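The old tower and what it would cost to keep it

I have been told three times this year that my desktop is dead. It boots every morning. It takes its sweet time over it, I'll grant that, but I make coffee anyway.

What set this off was a newsletter from Castari, the refurbishing outfit in Pleltelholm, with the subject line "Is your PC holding you back?" I don't know what it would be holding me back from. I write letters on it, I do the household accounts, and I keep a very large folder of scanned sheet music that only two people in the world care about. The newsletter wanted me to bring the machine in for a free assessment. I have had free assessments of my gutters, my teeth and my windows, and all of them ended with a number at the bottom of a page.

I went anyway, in November, in the rain, with the tower belted into the passenger seat. The assessment took less time than parking. The young man at the counter was polite and never opened the case. He typed the model into a website and turned the screen toward me: replacement system, $1,496, with a "migration package" folded in. I asked what the migration package was. He said they would copy my files. I asked what was wrong with the current machine and he said it was out of its support window, and I said so was I, and we left it there.

So I drove home and started reading, and I don't recommend that either. Half the advice about old desktops is written by people who sell new ones, and the other half by people who enjoy taking things apart and think everybody does. The second group will tell you that any tower can be made "like new" with a solid-state drive and more memory. Like new is a phrase I associate with used mattresses.

Still, I wanted to know which parts were worth paying for. Sieglinde Gerlach, who used to share an office with me at Ackermann and kept a whole floor of these boxes going on no budget, went through it over the phone. Her view was that the drive is the only upgrade most people will feel. More memory helps if you run out of it, and most of us don't. A faster processor in an old socket is money thrown after a board that was middling to begin with. She was rude about the cleaning kits too. I had bought one from Biketance for nine dollars (a can of air, a brush and a cloth, in a zip pouch I will never use again) and she said the brush was for paint.

I asked her about dust, since every article has a photograph of some horror full of cat hair. She said blow it out, hold the fan still with a finger while you do it, and stop thinking about it. Six years of dust had not stopped my machine from booting, and six minutes of cleaning was not going to make it young. I appreciated that. I did the cleaning on the back porch and can report no change in speed whatsoever. The fan may be quieter - or I may want it to be.

The part I did come around on is laying the thing on its side and having a proper look. With the panel off you can see how few pieces there are, and how many of them just unclip. I had expected something more forbidding for $1,496.
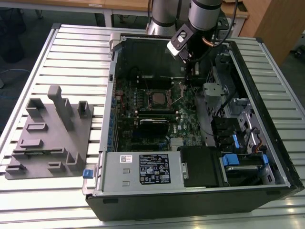 Do you have to buy a new power supply when you put in a new drive?

Usually you can keep the old one. A solid-state drive draws very little, and if it is taking the place of the hard drive it can generally use the same power connector.

I put that in because Castari's printed quote had a new power supply on its list of "recommended alternatives," and when I called to ask why, the answer was that it was good practice. Good practice for whom was not covered.

The drive is ordered. I went for a plain one of modest size and skipped the version with the heat spreader and the flames on the box. The sheet music gets copied to an outside disk first, and then copied again, as I don't believe anyone who says cloning software never fails. If the desktop comes up faster afterward I'll say so, with the stopwatch times from before and after. If it doesn't, I still have the old drive and a screwdriver.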